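The stairs at Ghanem

Four flights, no lift, and the bakery starts at five. That is the first thing anyone who has lived at Ghanem will tell you, usually before their name.

Tala Karam moved in at 23 with two suitcases and a kettle. Second floor back. She meant to stay until October. "I had a job in an office that I hated and I thought, one winter, then I'll go somewhere with a bath." She is still there, different room now, front of the house, and she has the bath. Well, half a bath. It was put in sideways under the slope of the roof and you get out of it on your knees.

Boarding houses like this one used to fill whole streets in Bergate. Single rooms let by the week, a shared kitchen, a book by the door for phone messages. Most went in the years when every tall house was being cut up into flats, and then the flats were cut up again. Six are left. Ghanem is the oldest and by some way the scruffiest – the stair carpet changes colour at each landing, brown then green then a sort of mustard, because it was bought as offcuts and nobody minded.

What people remember is the kitchen. One long table, gas rings at the far end, cupboards with names on tape. Names on top of names. Tala peeled hers back once and found four layers under it. Rules on a card by the sink, most of them about pans. You learn who eats late, who fries onions at seven in the morning, who can't be spoken to before tea. You learn to knock. 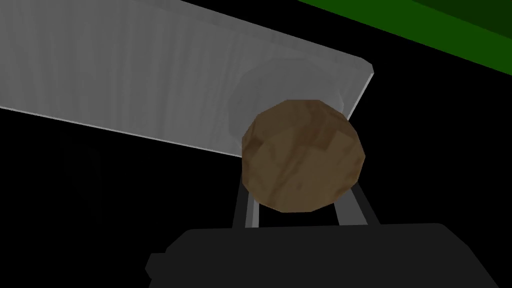 Features desk, Mivance Magazine

Mayuree Hemmin took over the letting two years ago from her aunt, along with a tin of keys, only half of which fitted anything. She still hasn't found the door for the big iron one. She does the books at the kitchen table, evenings, so that tenants can come and moan while she's at it. They do. Hot water, mostly. The man on the top floor and his trumpet.

Her rents are weekly and she wants to keep them weekly, though the bank would prefer otherwise and says so by letter. People arrive from a break-up, from a ship, from a course that starts on Monday week. They don't have a deposit or a reference or a spare month. They have a bag. "I ask them do they smoke and do they snore," she says. "Then I show them the stairs."

Some of them turn round at the second landing. She doesn't chase.

A house on Cleltis Row, same age, same layout, was sold in September 2022 and is now one very large home with a lemon tree in the hall. I went past on the way over. Lovely front door. Mayuree has had offers too, three in a drawer, one of them written by hand and rather charming. She hasn't answered it, she keeps meaning too.

The roof needs doing. So do the sash cords, and the back wall lets in rain when the wind is from the west. A proper fire door went in on each landing last spring and ate the whole year's money, and now you have to carry a tray of tea up with your elbows out like a goose.

Tala pays on the first of the week, cash in an envelope, under the kitchen radio. Always has. She cooks for whoever is in on Sundays – lentils, rice, a big salad with too much lemon – and lately the trumpet player has started coming down for it. He brings bread from next door. Yesterdays, but it toasts.

I stayed for a plate and missed my bus. There was a room free, second floor back. Mayuree did mention it.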